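Does the Dalbridge Chamber refund a luncheon ticket if I send someone else?

Posted by Irside

I paid for two seats at the chamber's April luncheon and could only use one. The office said the second seat could go to a coworker at the next lunch, but the form for 29th May asks for payment again. We are a small shop with five people, and our dues went up to $825 this year, so I would like to use what I already paid for. Is there a code or do I have to call?
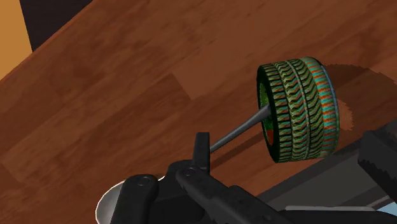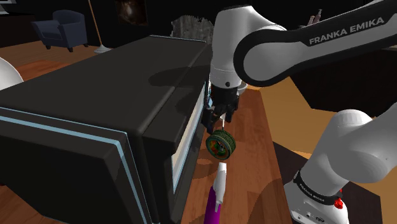
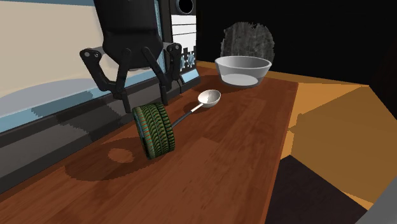 Houshang Shirazi
There is no code. Call the office before 9 in the morning or email them with your receipt number. They move the credit by hand and put your coworker's name on the door list. Do not fill out the online form, or you will be charged and then have to wait for a refund. Mine took most of a month.

Daneshvar
I think credits expire after one lunch but I'm not sure. Check the back of your renewal letter. We paid $2,472 for the sponsor level and still had to ask twice about our table.

Fodex
Same thing with me in April. I emailed and got an answer the next day. They needed the name the seat was booked under as well as the new one. If the speaker's lunch is full they carry the credit to the following month, so ask them to confirm it in writing.

Last updated 29th May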